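The Eulogy Drawer

July 2019

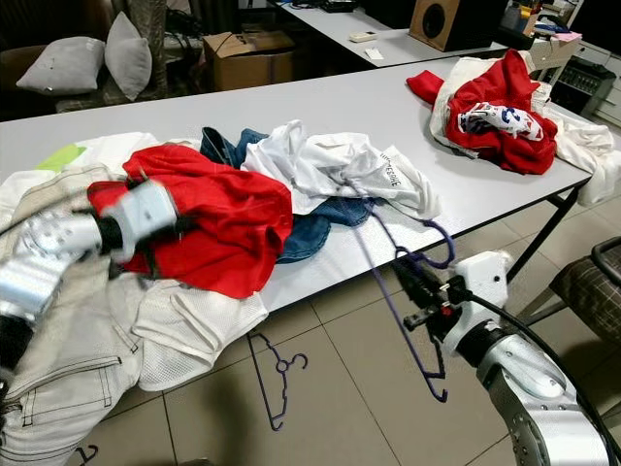
Red garment, purple hanger, and a long way to go.

I have reached the age at which people ask me to write their relatives' obituaries. It began with my uncle, who spent 37 years in the Merchant Navy and left behind a sideboard full of paperwork and a family who couldn't agree on what he had done for a living. My cousin thought he was an engineer. My aunt, who was married to him, said he was "something with the cargo". I was given the job on the grounds that I once had a letter printed in the local paper, about bins.

So I sat down with the sideboard. His discharge book had the lot in it, ship by ship, in a series of increasingly bad hands. He joined as a deck boy at sixteen and came out as a second mate. He could have gone for his master's ticket and there was a half-filled form in the drawer to prove it, with a ring from a mug over the section marked Declaration. I put the half-filled form in the obituary. My aunt took it out. I put it back in at the proof stage, and we have not discussed it.

Since then I've done eight more, which makes nine, and I have opinions.

The first is that the job title is nearly always the dullest thing available. I did one for a neighbour who was Area Manager (North) for a firm called Graltex for 18 years, and his daughters sent me two sides of A4 about regional sales. What they mentioned on the phone, while looking for a pen, was that he'd been a reserve goalkeeper for Turnwood in the years when Turnwood had a team, and had played a single match, which they lost, and had kept the gloves. I asked what else was in with the gloves. A rail ticket and a programme with his name spelt wrong. That went in the first paragraph and Graltex got a line.

The second is that everybody was "active in the church". I've no objection to this. I'd just like to know what they were active at. Some people run the youth club for decades and some people turn up at Harvest with a tin of peaches, and it seems hard on the first lot that they all get the same three words. When I ask, there's a silence on the line, and then quite often something good. One woman had been banned from the flower rota and reinstated twice.

The third is about dates. Families don't know them. They know it was before the extension, or the summer of the wasps. You end up working it out from the backs of photographs, and the backs of photographs say things like "Us, Tues". I spent a whole evening trying to establish when a man called Len had moved to Stockdale, only for his sister to ring and tell me he'd always lived in Stockdale, it was the other brother who moved, and anyway he came back.

I was moaning about all this to Ailsa Laing, who used to do the death notices on a proper newspaper and has a low opinion of my methods. She told me I was writing them far too late. Her view is that you should get hold of people while they can still correct you. She has written her own, keeps it in the drawer with the takeaway menus, and revises it every September. It's four hundred words long and she comes out of it very well. There is a paragraph on her year in Erura, teaching typing to people who could already type, and nothing whatever on her first husband.

I asked if that was fair on him. She said he was welcome to write his own.

I did have a go at mine. I got as far as the school, the other school, the first job and the second, and it read like something you'd hand over at a job centre. No medals, no ships. I've never commanded anything bigger than a pub quiz team, and there was a mutiny. I tried putting in the letter about the bins, but it needed a lot of background.

My aunt rang last week, as it happens. She's found another box of my uncle's, under the stairs this time, with a certificate in it for something in Spanish and a photograph of him on deck in a paper hat. On the back, in his writing, it says "Second prize". She'd like to know what for. I said I'd look into it.

Posted in: Family, Grumbling
2 comments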